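Gekwood Releases Estau 2 Water-Based Finish for Interior Wood Surfaces

Single-component topcoat replaces Estau 1 in the workshop and site-applied product lines

Mar 30, 2023 — Gekwood today announced the release of Estau 2, a water-based clear finish for interior wood furniture, worktops, shelving and stair parts. The product is supplied ready to use and needs no separate hardener. It is intended for small and mid-size furniture shops, joinery contractors and maintenance teams who refinish existing pieces in occupied buildings.

Estau 2 replaces Estau 1, which will stay on the price list until remaining stock is sold. Stock of Estau 1 in the larger container size is already limited. Customers with a standing order will be moved to the new product at the next delivery unless they ask otherwise in writing.

Changes from the previous version

The resin blend has been changed to improve resistance to hand grease, household cleaners and repeated light rubbing. Complaints about Estau 1 mostly concerned two conditions: dulling at the front edge of tables and desks, where forearms rest, and pale rings under cups left standing overnight. Both were traced to the same cause. The film of Estau 1 stayed slightly soft for a long time after it felt dry, and pieces were often put into service during that period.

Estau 2 hardens faster through the full depth of the film. Under normal shop conditions a coat can be sanded after 90 minutes and recoated directly after sanding. Earlier recoating is not recommended, even where the surface feels dry to the touch. On oak, chestnut and other woods with a high tannin content, the first coat should be left overnight.

The flow properties have also been adjusted. Estau 1 was formulated for spray application and tended to show lap marks when brushed over wide panels. Estau 2 can be applied by spray, short-nap roller or synthetic brush. Natural bristle brushes absorb water and should not be used.

"Most of our site customers do not have a spray booth and never will," said Percy Espinoza, product manager for clear coatings at Gekwood. "They were thinning the old product to get it to brush out, and the film ended up too thin at the edges. The new one goes on from the can. If someone still wants to thin it, we ask them to call us first."

Sheen levels and color

Estau 2 is available in matte and satin. There is no gloss version. The matte grade contains a settling agent and must be stirred thoroughly before use and again during long sessions. Shaking is not a substitute and introduces bubbles that can remain in the dried film.

The finish dries clear with little yellowing. Customers matching older solvent-based work should expect a cooler tone and are advised to prepare a sample board. The Dusari range of water-based stains can be used underneath to bring the color closer. Dusari stains should be fully dry before the first coat of Estau 2 is applied, and the first coat should be sprayed or laid on with as few strokes as possible to avoid lifting pigment.

Surface preparation

Bare wood should be sanded evenly and dusted with a vacuum followed by a slightly damp cloth. Tack rags containing wax or oil must not be used. Grain raising is normal on the first coat and is removed by light sanding.

Previously finished surfaces require more care. Sound old finish may be overcoated after cleaning and sanding to a uniform dull appearance. Wax, silicone polish and furniture oil must be removed completely. Where the history of a piece is unknown, a test area on the underside is required before the full surface is coated. Gekwood does not accept adhesion claims on refinished pieces where no test area was made.

Veneered panels may be coated in the same way as solid wood, except that the first coat should be kept light so that water does not reach the glue line through open joints.

Field trial

Estau 2 was placed with customers ahead of release in a trial that began in November. In total, 41 tabletops and benches were coated by the participating shops using their own equipment and then returned to ordinary use. The joinery firm Grube coated the largest share and kept written records of room temperature, film build and time to first use.

Walter Condori, who runs the finishing room at Grube, said the main adjustment for his crew was sanding. "The old film clogged the paper, so people had got used to a coarse grit and heavy pressure," Condori said. "With this you need a finer paper and a light hand. We cut through on a few corners in the first week and then it settled down. Drying was steady as long as the heating stayed on overnight."

The trial surfaces were inspected for scratches, rings, edge wear and loss of sheen. Participants were asked not to wax or polish them during the trial period. Two findings led to changes in the printed instructions. First, film build on horizontal edges was lower than on flat areas in nearly all roller-applied work, and an extra edge coat is now specified for worktops. Second, several tops were wiped with strong degreaser shortly after coating, which left dull patches. The instructions now state that only a damp cloth should be used until the film is fully cured.

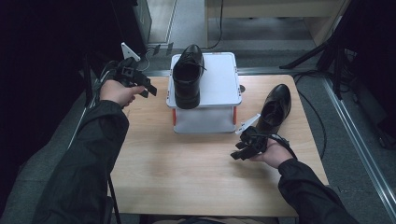 Full cure depends on temperature, air movement and the number of coats. Light use is possible the day after the last coat. Heavy objects, rubber feet and plastic mats should be kept off the surface for longer, as they hold moisture against the film and may leave an imprint. Items should be lifted and not dragged during this time. Felt pads are suitable once the surface no longer takes a mark from a fingernail pressed in a hidden spot.

Repair and maintenance

Local repair of Estau 2 is possible on the matte grade. The damaged area is sanded, feathered into the surrounding film and recoated with a nearly dry brush. On the satin grade a local repair will usually show at low angles of light, and it is better to recoat the full panel up to the nearest edge or joint.

Routine cleaning calls for a soft cloth and diluted neutral soap. Scouring pads, bleach and alcohol-based cleaners reduce the sheen over time. Surfaces that have dulled from wear but have not worn through can be renewed with a single coat after cleaning and sanding.

Storage and handling

Estau 2 must be protected from frost during transport and storage. Product that has been frozen cannot be recovered and should be discarded according to local rules. Opened containers should be closed tightly, and any skin that has formed should be removed whole and not stirred in. Strain the product before spraying.

Tools are cleaned with water immediately after use. Dried residue can be softened with the cleaner already sold for Estau 1. Good ventilation is needed during application and drying — open windows are sufficient for most rooms, but direct drafts across a wet surface should be avoided.

Availability

Estau 2 can be ordered now through Gekwood dealers and the company's trade counter. Sample boards in matte and satin on oak, maple and pine are available to trade customers on request. The technical data sheet, safety data sheet and revised application guide are supplied with the first order and can be requested separately from customer service. Dealers holding unopened Estau 1 may exchange it for the same volume of Estau 2, provided the containers are undamaged and have not been exposed to frost.

About Gekwood

Gekwood manufactures clear coatings, stains and cleaning products for interior wood. Its ranges include the Estau finishes and Dusari stains. The company supplies furniture makers, joinery contractors and building maintenance departments.

Press contact: Percy Espinoza, Clear Coatings, Gekwood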